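Section 2: Before You Buy - Planning and Budget

I'm Conall Dolan, and I put this guide together after fitting out the Porero site with hand-held grippers for fabric work. Read this section before you open the Basico order form. It'll save you a second order, and I say that as somebody who paid shipping twice!

2.1 Work out what you need

1. Write down the jobs you want covered. Towels and bedding wear out pads a lot faster than boxes do.
2. Decide how many people will be working at once. Each of them gets a gripper, and you want one spare on the shelf.
3. Price the whole kit, spares included. My first full quote from Trelholm came to $2896, and I'd only put aside $800 for the trial (yes, I had read the price of the bare gripper and stopped there).
4. Add 20 percent for pads, pins and cables.

Note: Quotes are good until the end of October. Ask for a fresh one after that.

2.2 Spares

1. Order finger pads in packs - I go through a pack in around 7 weeks.
2. Buy linkage arms in pairs, left and right. Kinsella sells them singly, but the pair is cheaper.
3. Keep the old pins until the new ones have been fitted and checked.

Caution: Don't mix pads from two suppliers on one gripper. The thicknesses differ and the grip goes lopsided.

2.3 Props and practice space 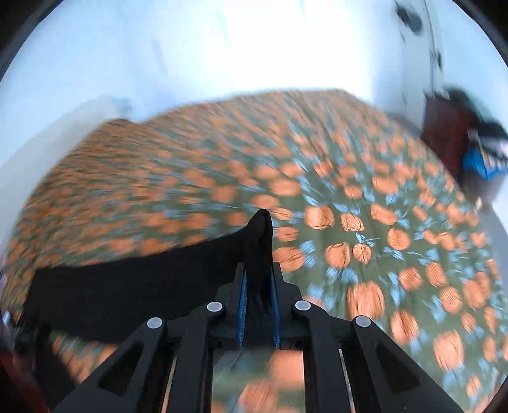 Props deserve their own line in the budget, and I'd keep it small. You can get a long way with bedding you already own plus a few plain pieces of cloth. I like a busy print under a plain dark piece, and a green sheet with orange pumpkins under a black cloth does the job nicely - you can tell at a glance which layer is which. Spend what you save on pads.

1. Put one sheet and two cloths on the list for each station.
2. Measure the bed or table before you order anything fitted.
3. Send the finished list in with your order form and keep a copy with your quote.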